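Why I started to talk on Thursdays

I want to write about the listening group in Trandby, because two people asked me by email how it works and I answered both of them too short.

I moved to Londstead when I was 51. My husband had died in December, my daughter thought a new town would be good for me, and I agreed with her mainly because I was too tired to disagree. In the first months I slept badly and I stopped cooking. When somebody asked how I was, I said "fine, thank you," as they teach you in the first lesson of every English course. I said it so well that everybody believed me.

It was my doctor who gave me the paper about the group. I kept it in my coat for 12 days. I was afraid of two things: that I would cry, and that I would not find the words. In my own language I can say that I am sad in many ways. In English I had only "sad" and "very sad," and it seemed to me a poor thing to bring to a room of strangers.

The group meets in the building behind the library, up one flight of stairs. Peninah Kinyua leads it. She told me on the first evening that I could sit and say nothing for as long as I wanted, and I did this for four weeks. I drank the tea and I listened. A retired bus driver spoke about his panic in supermarkets. A young mother spoke about her anger, and I had never heard a woman say such things aloud without asking pardon for them.

On the fifth Thursday I spoke. My grammar was terrible and I used a word from home in the middle, but Berenice Montes, who was sitting beside me, asked what the word meant. I tried to explain it. It is the feeling when you set the table for one person too many. She wrote it down in her notebook, and she still uses it, with a very bad accent.

I do not want to say that the group cured me. I still take my tablets and I still have mornings when the stairs look too high. But I cook again, and I call my daughter before she calls me.

The scratched green table, with a lavender bowl on its side and a pink pencil sharpener: 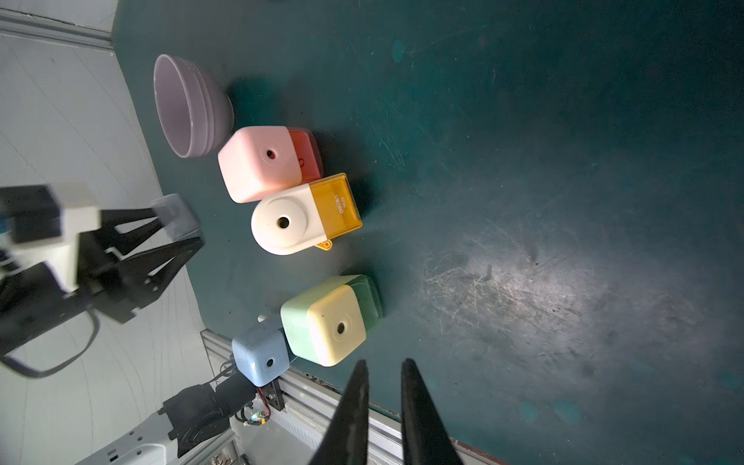
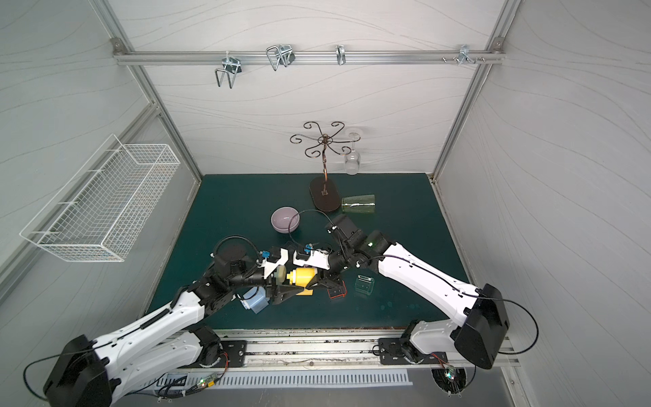
If you want to come

You do not need a letter from the doctor. You can write to Peninah first or just walk in, and the door on the street is open until the group begins. The bus from Fondudby stops at the library, but the last one back leaves early, so ask if somebody can drive you. Most weeks somebody can.

Please bring your own cup if you have one. I will be there next Thursday, in the chair near the radiator.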